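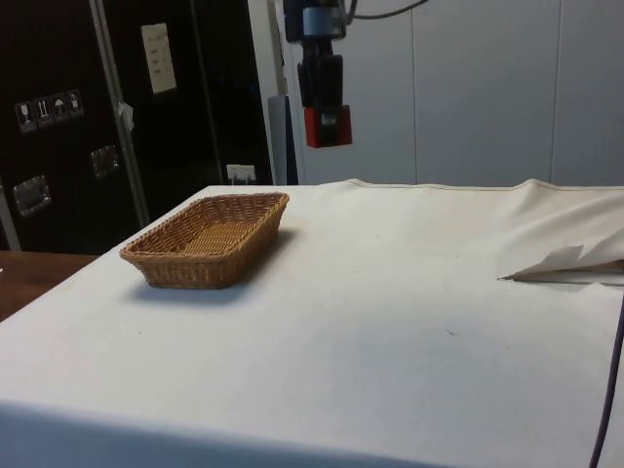

Section 6: Starting a Shift at a Shared Packing Table

This section applies to staff assigned to a table where a Grallow arm places goods into baskets. It replaces the hand-packing procedure issued in April. Staff who have not completed the Cadard induction must not carry out steps 3 to 9.

Change of duties

The arm performs the repeated reach and place. The table attendant prepares the surface, supplies baskets, checks finished work and decides when the arm stops. Attendants are no longer assessed on baskets packed per hour. The hourly tally sheet has been withdrawn and should not be filled in.

Before starting

1. Sign on at the table and read the previous attendant's notes.
2. Confirm that the arm is in HOLD. The status line on the operator panel must read HOLD before anyone reaches over the table.
3. Smooth the cloth by hand from the centre outward. Lay any folded or lifted corner flat.
4. Remove crumbs, thread and other loose matter from the cloth.
5. Check that cables are clear of the area where baskets are set down.
6. Place one empty basket on the table, to the left of the gripper. The basket may sit at an angle.

CAUTION: Do not pull the cloth while a basket is on it. Lift the basket away first.

Running the table

7. Stand back from the table edge and select RUN.
8. Observe the first 2 baskets in full. Return the arm to HOLD if an item is dropped or a rim is struck.
9. Select HOLD before removing each finished basket. Inspect it by eye and place it on the outgoing shelf.

NOTE: An attendant may stop the arm at any time and for any reason. A stop does not require a supervisor's approval and is not recorded against the attendant.

Breaks and rotation

Attendants rotate to another duty after 100 baskets. The arm must remain in HOLD while the table is unattended. It is not to be left running to cover a meal break.

Reporting

Faults are entered on Form 229 and passed to Natnael Negash, Maintenance. Concerns about workload, rostering or changes to a position should be directed to Tsegereda Alemneh, Staff Relations. Requests for further training are handled by Terence Garside.

Issued Nov 1, 2023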